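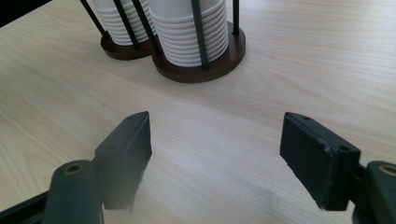

Disposable cups at the village hall – time to stop?

Tea and Sympathy › Running a hall or club

fennelandson
We get through a daft number of paper cups at Alley Hall. The December invoice was £126, and that was a month with two weeks of nothing on. I'd like us to go back to proper crockery. There are 97 cups in the kitchen cupboard, green, no two saucers alike, last used for a funeral tea. Has anyone made the switch and lived?

Marrowman
We did it. Lasted until the first whist drive, when it emerged that everyone was in favour of washing up provided it was somebody else's.

f_bassey
Have you got a dishwasher? A real one, I mean, with a three minute cycle. Without it you'll be at the sink until ten at night, hating people you used to like.
Funmilayo Bassey, Laryea Road Bowls Club

fennelandson
There's a Bomard under the counter. It has a sign on it saying DO NOT. Not do not what, just DO NOT.

Marrowman
I'd respect the sign.

quillback
Going against the grain here but paper isn't the villain. Our lot break mugs, nick teaspoons and leave the hot tap running for twenty minutes over six saucers. I worked it out once and we were £71 a year better off with paper, before anybody's time.

f_bassey
£71 a year to drink tea out of something that tastes of envelope. And you've left out the bin collection. Ours went down to one bag a week after we changed.

quillback
I didn't leave it out, our bins are in the rent. Different hall, different sums. Also your members play bowls, they're careful people. Mine do toddler gym.

saltmarsh_sue
Can't you ask people to bring their own mug? We do that at choir. It works for most of them, and the forgetful ones get the Sovivis mug, a promotional thing from a double glazing firm that leaks at the handle. They don't forget twice.

Marrowman
Sue, that is monstrous and I'm putting it on the agenda.

fennelandson
Own mugs for the regulars and green cups for hirers, then? I could live with that. I rang a man about the Bomard and he wants £237 to come and look at it. For that I'd expect him to drink the tea as well.

quillback
Get a second quote. And keep a sleeve of paper ones at the back for when the scouts come.

f_bassey
Agree with quillback about the scouts, and about nothing else.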